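2021년 8월
작성: 하티제 아브즈

가사·매장 작업 자동화 검토 회의록

참석: 아피냐 통디, 자얀티 로보, 다리오 레오네, 로레타 알칸타라, 아브즈(기록)

1. 지난 회의 확인
- 2월 건 중 선반 보충 테스트는 종료 처리. 보고서는 레오네가 공유폴더에 올림.
- Pusten 견적 아직 안 옴. 알칸타라가 다시 연락.

2. 빨래 개기, 어디까지 되나
로보: 수건은 이제 된다고 봐도 됨. 네모난 것, 평평한 것. 문제는 상의류. 소매가 어디로 가 있는지 모르는 상태에서 시작하면 절반은 첫 동작에서 틀어짐.
레오네 반론. 수건도 책상 위에서나 되는 거지 침대 위는 다른 얘기. 바닥이 푹신하면 집는 깊이가 매번 달라진다고. 벤더 데모는 전부 딱딱한 테이블이었음.
통디: 집에서는 다들 침대 위에서 갠다. 테이블 기준 숫자만 보고 결정하면 안 됨. 동의 다수.

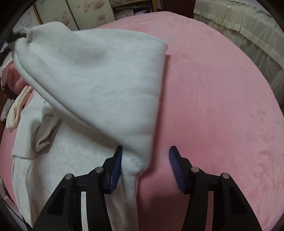

두꺼운 맨투맨 종류가 제일 까다롭다는 데는 이견 없음. 밑단이 두 겹이라 한 겹만 집히는 경우가 있고, 소매 끝 시보리가 말려 있으면 펴는 동작이 따로 필요. 연분홍이든 흰색이든 색은 별 영향 없다고 로보가 말함 (레오네는 밝은 회색 옷은 그림자 때문에 경계가 헷갈린다고 함. 결론 안남)

수치: 현재 모은 개기 동작 2,844건. 이 중 상의 비율이 33%. 통디는 70%까진 올려야 얘기가 된다고. 로보는 비율보다 실패한 동작을 안 버리는 게 먼저라고 함. 둘 다 하기로.

3. 매장 쪽
- Bosance 매장 진열대 정리. 옷걸이 거는 건 보류, 접어 쌓는 것만 본다.
- 알칸타라: 직원들 기대치가 너무 높음. "언제부터 혼자 해요?" 하고 묻는다고. 올해는 아니라고 답하기로 통일.
- Lebrun 창고는 상자만 다루니까 별도 안건으로 뺌.

4. 예산
그리퍼 패드 교체분 150개 주문 승인. 마모 속도는 레오네가 기록. 보관 장소 미정.

5. 할 일
- 침대 위 상의 개기 추가 수집: 로보, 통디
- 실패 동작 분류 기준 초안: 레오네
- Pusten 견적, Bosance 답변 회신: 알칸타라
- 용어 통일 ("개기"/"접기" 섞여 쓰임): 기록자

Wineo 건은 시간없어서 다음으로 넘김. 다음 회의 날짜 메일로 공지 예정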